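Tuesday, late

I meant to write only a few lines tonight and then go to bed, but the tea is still too hot to drink and my head is full, so I suppose I'll go on for a bit.

The big Nitard run finished while I was eating lunch. 2,658 simulated episodes, all on the marble kitchen, and the number I care about is the 1,568 where the arm did what the instruction asked. Last week's policy was a good deal worse on the same set, and I sat there with my sandwich reading the summary over and over like a letter from home. Irén Katona came by and wanted to know why I was grinning at a spreadsheet, and when I told her she pulled up a chair and stayed for most of the afternoon, bless her. 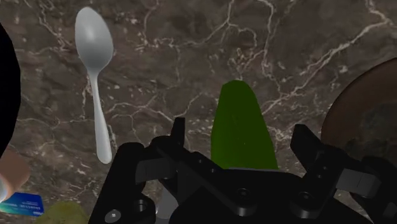 What we changed is such a small thing, really. The old method let the policy settle on one grasp at the start and hold to it all the way in. Now it proposes a handful, and a second little network (Rafail's, from the Katsaros work) scores them again as the hand gets closer and can see less and less of what it is reaching for. Rafail Papadakis has been saying since August that the last few inches were where we lost everything, and I kept telling him it was the planner. I owe him an apology and probably a pastry.

After that we went through the failures, which I always enjoy more than I should. Irén sorted 339 of them as plain slips, and those I can live with. The ones that bother me are where the grasp is perfectly fine and then the arm doesn't know what to do about everything else on the counter.
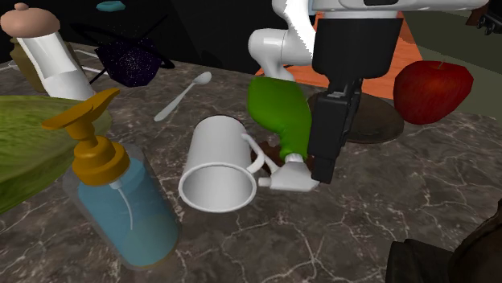
Clutter is going to be the next month of my life, I can tell. Our scoring looks at the object and the fingers and has no opinion at all about the neighbors. So you get a hold on the green squeeze bottle that I'd call lovely, and meanwhile there's a mug on its side with its handle reaching right toward the nozzle, and nothing in the score says to mind it. Irén thinks we should add a clearance term and rerun 200 of the crowded layouts before touching anything bigger. I wanted to retrain the whole business, of course — I always do — but she's right and it's cheaper.

Wrote to the Wemell people to ask for two more nights on the cluster. No answer yet. Also must remember to rename the log folders before Rafail sees them.

Tea is drinkable now.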